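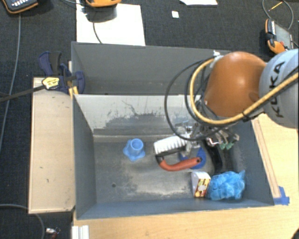
Scrub brush storage - bin or hook?

skoltitz_sink
Okay so I keep all my odds and ends in one open gray bin, and the scrub brush lives in there too. White bristles, red-orange handle, you know the type. My sister says a brush should never share a bin with boxes and bags and little plastic parts. Am I gross??

leopold_g
Not gross, but I'd hang it up. Bristles that sit against stuff get bent and then they're useless on grout.

wandel366
Disagree with Leopold. Mine has been lying in a bin since September and the bristles are fine. Lay it on its side and quit worrying!

leopold_g
Fine for you maybe. Do you rinse it first?

wandel366
Shake it out over the tub, toss it in. Takes two seconds.

Issahaku
I'm more curious about the pale patch on the bottom of the bin. Scuffs, or did something spill?

skoltitz_sink
No idea, I got it secondhand like that! I scrubbed at it for a whole evening (with that same brush, ha) and it didn't budge.

dusan_at
Then it's wear, leave it. And please put the little light-blue piece in a jar - I lost one that size and had to buy a bag of 100 to replace it.

skoltitz_sink
Jar is happening tonight. Still undecided on the hook.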